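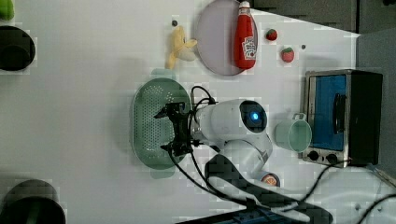 Ewan Ogilvie wrote at the end of last year's study that he had never before been asked to explain how he decides what to have for supper, and that he would gladly be asked again. The Tijani Center for Household Studies now invites adults to take part in the second round of its research on meal planning at home.

Reading time: 2 minutes

About the study

The Kovus Meal Planning Study examines how people who cook for themselves or for others choose, buy and store food over the course of an ordinary week. A total of 862 households completed the first round. For the second round the Center seeks 74 additional participants, with preference given to those who live alone or who work evening or night shifts.

Who may apply

Applicants must be 18 years of age or older, must prepare at least four meals a week at home, and must be able to read and write in English. Persons on a diet prescribed by a physician may apply but should state this on the form. Only one member of a household may enroll.

What is involved

Participants will keep a written food diary for two weeks and attend one interview at the Nillus Building, lasting nearly two hours. Store receipts should be kept and brought to the interview. No change in shopping or eating habits is requested.
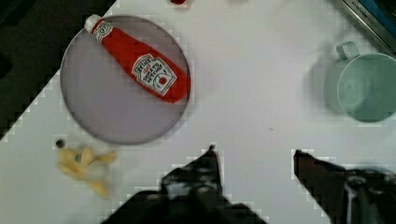
One participant from the first round remarked that the diary took her less time each evening than washing the dishes, although she found the weekend pages too small. The pages have been enlarged for the second round.

Payment and privacy

Participants who complete both parts will receive a grocery voucher and reimbursement of local bus fare. Names are removed from all diaries before analysis. Participants may withdraw at any time without giving a reason.

How to apply

Application forms are available at the front desk of the Nillus Building and must be returned there by December 13, 2018. Interviews will be completed by June.

Contact | Copyright Tijani Center for Household Studies | Back to top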